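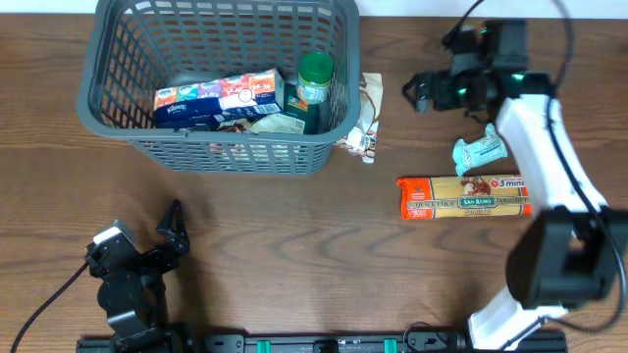 Mixed groceries in a gray openwork basket: tissues in their outer wrap, a jar with a green lid and packets, with a snack pouch just outside.

The open basket, reconsidered
By Ludivine Barbier
24 Dec 2018

The rigid plastic basket is sold for laundry and used for nearly everything else. In most homes it ends up on the kitchen table on shopping day, holding whatever came out of the car. It does this job well if it is loaded with some attention to weight and shape.

The walls are the first consideration. A grid of rectangular openings reduces weight and lets air through, but it also sets a lower limit on what can be carried. Single sachets and loose tea bags will work their way into a gap. Anything with a flat face larger than the opening will stay put.

Taper is the second. A basket that narrows toward the base stacks neatly when empty and gives up floor area in exchange. The usable footprint should be measured at the bottom, inside the walls. Colette Boyer, who tests household storage for the retailer Stanby, records both dimensions and lists only the smaller one.

"People measure the rim," she says. "Then the box they bought it for rides up at one end."

Loading order follows from this. Boxes go in first, flat on the floor. A multipack of tissues, such as the wrapped Kleenex boxes in the basket shown, is bulky and light, and works as a block that fills one side and keeps smaller goods from sliding. Glass goes upright against a wall with something soft beside it. Flat packets fill the slanted spaces left over. Snack pouches hold air and crush easily, so they go in last or travel separately.

Rafferty Crenshaw of Totine, a small molder of utility baskets, puts the common failure at the rim. His firm cycles each design 700 times on a lifting rig under a fixed load. Cracks start where the rim meets the upper row of openings – seldom at the base. A thicker rim adds little material and delays the first crack considerably. Two hands, one on each short side, spread the load better than a single grip on the long side.

On a wooden tabletop the underside matters as well. Molded feet can carry grit, and grit marks an oiled or varnished finish when a full basket is dragged. Lift it, or set it on a cloth. Wipe the feet with a damp rag before the basket moves from floor to table.

Unloading is the reverse of packing, with one exception. Take the jar out before the tissue pack. Once the large block is gone the jar has no support on that side, and a tall jar in a half-empty basket tips at the first pull on the rim.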